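About Livomik
Print this page | E-mail this page
25th November, by Cyprian Piątek

Livomik is a small school for people who like putting one thing into another thing and having it stay there. We teach assembly at the bench: pegs, gears, boards, and the patience to go with them. Hartmut Dreßler opened the place with one dark table, a black curtain and a belief that most people give up on a peg too soon. We have more tables now. The curtain has been promoted to company color.

Every course begins with a sheet of white paper. You draw where the parts will go before you touch any of them, and then you find out how well you draw.
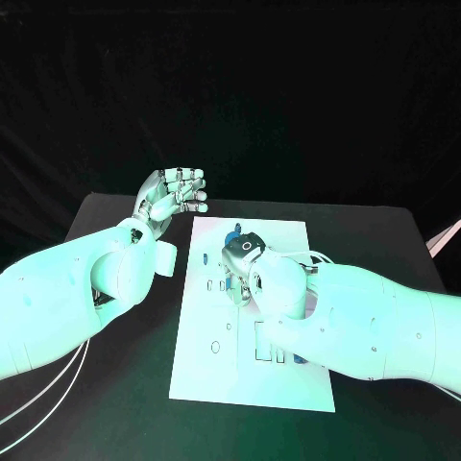

Do I need any experience to join?

Anyone who has lost an argument with a flat-pack shelf is fully qualified. The beginners' course runs for 10 evenings and takes 4 people at a time.

After paper comes the board. Ours are white and lie flat on the table, and people are always surprised by how much there is to say about them. Hartmut can do 40 minutes on the subject without notes. We have asked him for notes.

Then we change the lights. A part that is easy to find under a plain lamp can be a stranger under a colored one, 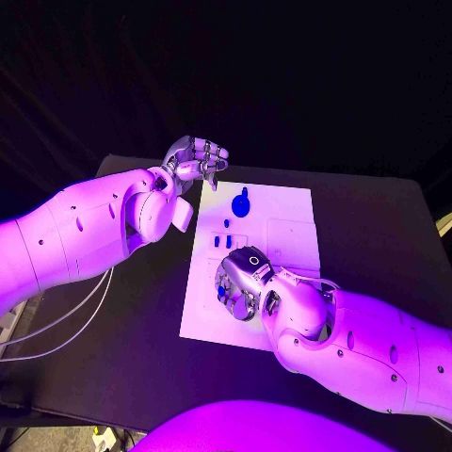

and students who sailed through the first week tend to go quiet at this point. We consider that progress. Hartmut considers it the best part of his job, and says so, loudly, in the dark.

The last piece of the course is the gear board. Small pegs, round parts, and a pinch grip you will be practicing on the salt shaker at home by December.

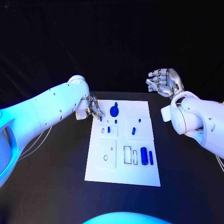 Where we are

Upstairs from Tijani, the fabric shop, who sold us the curtain and would like us to stop dropping things on their ceiling.

Recent items
The Zuvberg course: same pegs, less light
Fleker evening, now with chairs
1,000 pegs sorted, and who sorted them
Print this page | E-mail this page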